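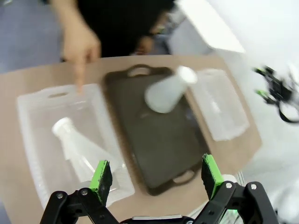
Flasks and sorting trays at a Zulix two-arm bench station.

Kurup Pauses Flask Handling on Zulix Bench Stations After Grip Fault

4/12/20 — Kurup has paused all flask handling on its Zulix two-arm bench stations after a fault in the grip software caused grippers to open before a flask had been set down. No one was hurt. All of the flasks involved were plastic and empty.

The fault was found during sorting trials at the Prulledetti test site, where the stations move capped flasks between trays. In 12 cases the gripper opened while the flask was still above the tray. Most of the flasks landed in the tray. Two rolled off the table and onto the floor.

Kurup engineers traced the problem to an update installed in November. The update changed how the station reads pressure on the finger pads. When a flask tilted in the grip, the pressure on one pad could fall low enough that the software took it as contact with the tray and released the flask.

The fault affects 23 stations at six customer sites. All of these customers have been contacted directly. Stations that handle only boxes or racks run a different grip program and can stay in use.

Until a fix is installed, Kurup asks customers to do the following:

Stop all flask and bottle programs on Zulix stations.

Do not go back to the earlier software version without calling Kurup support. The earlier version does not work with the current pad sensors.

Keep hands out of the tray area while the arms are powered. Anyone who needs to point out or move an item should press the pause button first and wait for the status light to change.

Report any early release, even if nothing fell.

A corrected version is now being tested at Prulledetti. It requires a low reading on both pads, along with a height check, before the fingers open. Kurup will send it to customers after 20 full days of testing without an early release. Sites that use the Nultus tray system will also need to enter their tray heights again — a step that takes a few minutes per station.

There is no charge for the update. Service visits related to the fault will not count against a customer's support plan.

Customers can reach Kurup support through the number on the station's base label.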